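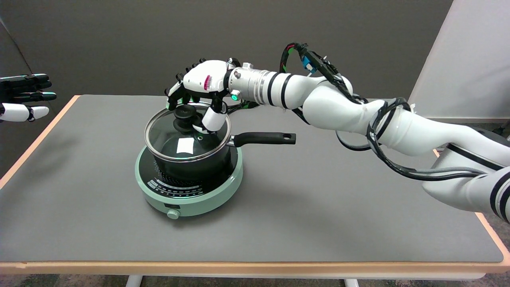
자주 묻는 질문: 브루수라(Brusura) 주방 조작 데이터 수집

브루수라는 어떤 프로젝트인가요?
양팔 로봇이 주방 도구를 다루는 시연을 모아 모방 학습에 쓰는 프로젝트입니다. 수집은 포케티(Poketti)가 맡고, 학습과 평가는 베도야(Bedoya) 팀이 진행합니다.

시연 하나는 무엇을 뜻하나요?
작업 하나를 시작 자세에서 종료 자세까지 끊지 않고 수행한 기록입니다. 냄비 뚜껑 작업이라면 인덕션 위에 놓인 냄비에서 손잡이를 잡아 뚜껑을 들고, 테이블에 내려놓은 뒤 손을 시작 위치로 되돌리는 데까지가 한 건입니다.

지금까지 얼마나 모았나요?
5월 말 기준으로 검수를 통과한 시연이 779건입니다. 작업은 7종이며 뚜껑 열기, 뚜껑 덮기, 냄비 옮기기, 조절 손잡이 돌리기 등이 들어 있습니다. 작업별 건수는 고르지 않습니다. 뚜껑 관련 작업이 가장 많고, 조절 손잡이 쪽은 아직 부족합니다.

로봇은 누가 조종하나요?
교육을 마친 조작자가 원격 조종 장갑을 끼고 조종합니다. 조작자 교육은 세레나 리날디(Serena Rinaldi)가 담당하며 기간은 2주 이상입니다. 교육 중에 녹화한 기록은 학습 자료에 넣지 않습니다.

한 손만 쓰는 작업도 양팔을 모두 기록하나요?
네. 쓰지 않는 손의 관절값과 영상도 같은 파일에 저장합니다. 쉬는 손은 작업 영역 가장자리에 두되, 냄비나 뚜껑을 가리지 않게 합니다.

어떤 값이 저장되나요?
머리 쪽 카메라 영상, 양팔과 손의 관절 위치, 조작자의 명령값, 작업 이름입니다. 소리는 저장하지 않습니다. 시간 동기화는 워닉스(Warnix) 기록기가 처리합니다.

유리 뚜껑은 인식이 어렵지 않나요?
어렵습니다. 투명한 부분은 깊이값이 자주 비고 금속 테두리에는 반사가 생깁니다. 그래도 유리 뚜껑을 빼지 않습니다. 실제 주방에서 흔히 쓰는 물건이고, 검은 손잡이는 영상에서 비교적 잘 구분됩니다.

인덕션은 켜 둔 상태로 수집하나요?
아니요. 현재 수집분은 모두 전원을 끄고 진행합니다. 가열이 들어가는 작업은 안전 절차를 따로 정한 다음 시작할 예정입니다.

실패한 시연은 버리나요?
버리지 않고 실패로 표시해 따로 보관합니다. 손잡이를 놓쳤다가 다시 잡아 끝까지 마친 경우는 성공으로 보되 '재시도' 표시를 붙입니다. 조종 신호가 끊긴 기록은 삭제합니다.

물건 위치는 매번 바꾸나요?
시연 사이에 냄비의 방향과 인덕션의 위치를 바꿉니다. 배치표는 수집 프로그램이 만들어 주며, 조작자가 임의로 고르지 않습니다.

검수는 어떻게 하나요?
검수자 2명이 서로의 결과를 보지 않고 판정합니다. 판정이 갈리면 이아손 아타나시아디스(Iason Athanasiadis)가 영상을 다시 보고 정합니다.

외부에서도 자료를 받을 수 있나요?
연구 목적이라면 신청할 수 있습니다. 신청서에 소속, 사용 목적, 필요한 작업 이름을 적어 주세요. 원본 영상은 용량이 커서 내려받기 대신 저장 장치로 보내 드립니다.

오류를 발견하면 어디에 알리나요?
시연 번호와 문제가 보이는 시각을 적어 자료 페이지의 오류 신고란에 남겨 주세요. 수정 내용은 다음 배포본의 변경 기록에 올라갑니다.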